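## 4. Setting Up the Sorting Table and Parcel Crates

This section covers the sorting table, the labeled crates that go with it, and the transfer of full crates to the racking. It applies to the Tavevcombe and Uvley stores. Staff at Medeiros should follow Section 6, as that site uses roll cages in place of crates.

Read Section 3 (Racking and Load Limits) before starting.

### 4.1 Before You Begin

You will need:

- one sorting table, from the store's own stock
- plastic crates, large and small
- white paper labels and a dark pen or marker
- the crate register (form 3274)

Check each crate for split corners, broken ribs, and sharp edges. Remove any damaged crate from the area and record it on form 1243. Do not tape a cracked crate and return it to use.

### 4.2 Positioning the Table

1. Place the table on level floor, at least 80 cm from the nearest rack upright.
2. Lock or wedge the legs, then press down on each corner in turn. The table must not rock.
3. Wipe the top with a damp cloth and let it dry before placing parcels on it.
4. Inspect the surface. Scuffs and worn patches are acceptable. Splinters, raised screws, and loose edging are not.

**Note:** Wooden tops should not be oiled or waxed. Parcels slide on a waxed surface, and the finish marks plain cardboard.

### 4.3 Labeling the Crates

1. Write one category on each label, by hand, in letters large enough to read from the end of the aisle.
2. Use the category names in the store's current list. The standard names are "Boxed Parcels," "Soft Parcels," "Flat Mail," and "Returns."
3. Tuck the label inside the crate wall so that the writing faces out through the openings. Labels stuck to the outside are soon rubbed off.
4. Enter the crate in the register under the same name. Abbreviations are not permitted.

Where two crates carry the same category, use the larger one first. The smaller crate is the overflow and should be kept next to it. 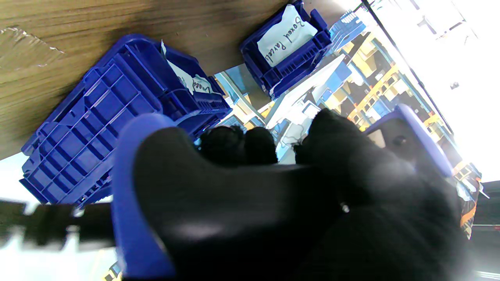

Crates in the same category must be emptied together at the end of the shift. A part-filled overflow crate may not be held back for the following day, even when it contains only one item. If a label has come loose or can no longer be read in full, replace it before the crate is filled again.

**Caution:** Do not stack a loaded crate on top of a parcel. The ribbed base can press through thin packaging and damage the contents.

### 4.4 Moving Full Crates to the Racking

1. Confirm that nothing stands above the rim of the crate.
2. Lift with both hands, one at each end. Crates that cannot be lifted comfortably by one person must be divided or carried by two.
3. Place the crate on the lowest free level, with its label toward the aisle.
4. Push the crate back until its base is fully supported.
5. Sign the register.

**Warning:** Never climb on the racking or its beams. Use the store's platform steps for any level above shoulder height.

### 4.5 Care and Storage

Wash crates each November in warm water with a mild detergent. Take the labels out first. Dry the crates fully before nesting them, as trapped water causes odor and staining.

Keep spare crates and labels away from direct sun. Plastic left near a bright window for long periods becomes brittle, and handwriting fades.

Replacement crates are ordered through Tririco on the standard supply form. State the size required and the store name. Allow two weeks for delivery to Uvley.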